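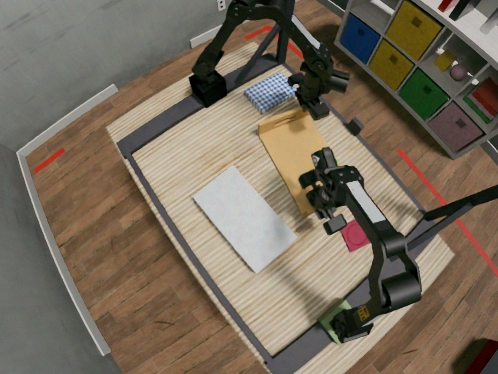 4. Putting the mat on the table

The Zetwood table mat is delivered rolled. Please take it out of the tube one evening before you want to use it, and let it lie flat on the floor with the back side up. In a cold room, for example in January, it can need longer.

4.1 Wipe the table top with a damp cloth and let it dry fully. Crumbs under the mat will press through the weave and you will see them later as small bumps.

4.2 Lay the mat on the table with the label down. The stripes should run parallel to the long side of the table.

4.3 Measure from the edge of the mat to the edge of the table, on all four sides. For the size 80 mat leave at least 3 cm free everywhere. If one side has less, move the whole mat and do not pull on the border.

4.4 Smooth the mat with flat hands from the middle to the outside.

4.5 Fix the corners with the four pads from the bag. Peel the paper only from one side first – the second side comes when the position is correct.

Note: The pads hold on lacquered and oiled wood. On waxed wood they can let go after some weeks. In this case use the anti-slip net, sold separately under the name Dulus.

Caution: Do not put pots on the mat straight from the stove. The weave can stand warm plates but over 73 °C the fibers become shiny, and this can not be repaired.

5. Cleaning

5.1 Shake the mat outside or use the vacuum cleaner with the soft brush.

5.2 For stains use water of 30 °C and a little dish soap. Dab, do not rub.

5.3 Dry it flat. Never hang the mat over a line, the border will keep the fold.

Caution: Bleach takes the color out of the border – also when it is diluted.

For spare pads please write to Aicha Sqalli at the Jurkenia service desk and give the size of your mat.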